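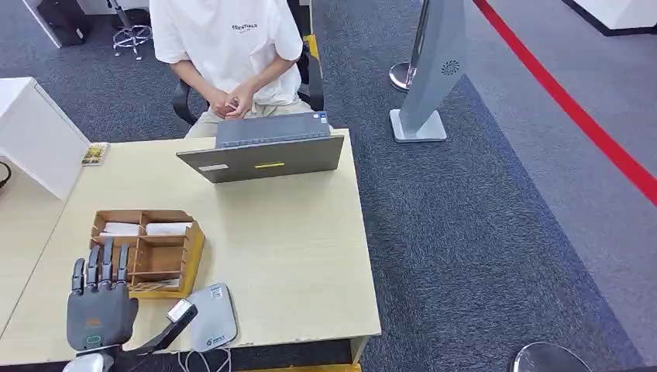

Card mailers, a desk box that never stays sorted, and floor tape on office carpet

Asked by Desmond Park
Home & Office > Small Offices > Setup

Hi all, quick one, well three in one, sorry. We're a small office and I got handed the front desk stuff on top of my own job. Twice a year we send out photo ID cards to people who don't come in, last round was 321 of them. They go in padded mailers. Some came back bent and a couple people said theirs never had a card in it at all, just the letter. So what do you do so the card doesn't slide around or get stuck down in the padding??

Second. There's a four compartment wood box on the desk for sorting. Works great for one morning and then it's napkins and receipts. Do you label it or what. It has to share the desk with a laptop so anything bigger is out.

Third, we marked out a rectangle on the carpet with yellow tape to keep the floor clear there. Gray low pile, glued down I think. Landlord is Fura and they are picky about carpet. How long can tape stay down before it leaves gunk? Ours has been there 2 months.

Thanks, in a rush, will check back after lunch.

Gwendolyn Lyons
Member, 694 posts

I can do the tape, had this exact problem.

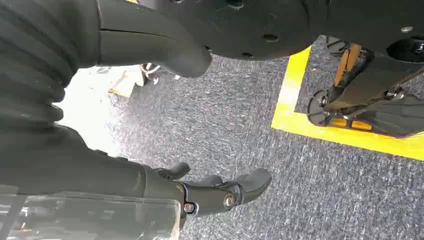

Kincaid, April

Ok so. Depends on the tape more than the time. Vinyl floor tape on low pile is usually fine for a few months if nobody rolls chairs over it. Cloth tape, pull it now. Plain packing tape, same.

To get it up: go slow, pull it back low and flat over itself, don't yank straight up or you get fuzz. If it fights you, hair dryer on low for a minute and keep it moving. Leftover sticky, I use a drop of dish soap in warm water on a white rag, blot, then plain water, blot again. White rag on purpose, a red one bled on me once and that was a way worse conversation with the landlord than the tape was. Do NOT use goo remover on glued down carpet without trying a corner first, it can get to the backing.

Corners lift first. Where two pieces meet in an L I overlap them and cut thru both with a blade, then they butt up and there's no flap to catch a shoe. Careful not to cut the carpet obviously.

If you want it there long term ask for the hook kind that grips the pile, no glue. Costs more. Look in your lease too, ours had a line about adhesives on page whatever.

Ignacio Ferreira

mailers. glue dot on the letter, card on the dot, fold the letter over it, THEN in the mailer. Card can't go anywhere. Cheap stiff insert behind if they bend, cereal box cardboard works.

The missing ones, I bet the cards are still in the envelope

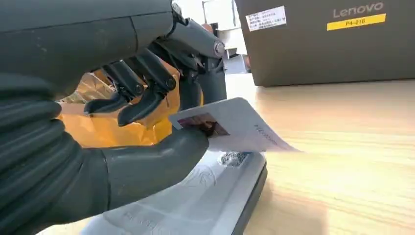

or got tossed with it. People pull the letter, see the letter, done. So put "CARD ATTACHED" at the top of the page in big type. We did 63 that way last time and zero calls.

Also hold them by the edges when you load them, if they're freshly printed the photo side smudges. And stuff all the letters first, seal last. I sealed as I went one year and had one card left over at the end. Opened the whole batch

Rosimeire Nogueira

For the box, get rid of the napkins. Or give them two spots and admit it's half a napkin box, that's what we ended up doing lol. Cloths in the back, paper in the front, and the front gets dumped out at 5 every day no matter what. Labels didn't help us. They fell off.

Desmond Park

Great thanks everyone. Tape is vinyl, I checked the roll. Ordering glue dots. Rosimeire I'm stealing the 5 o'clock thing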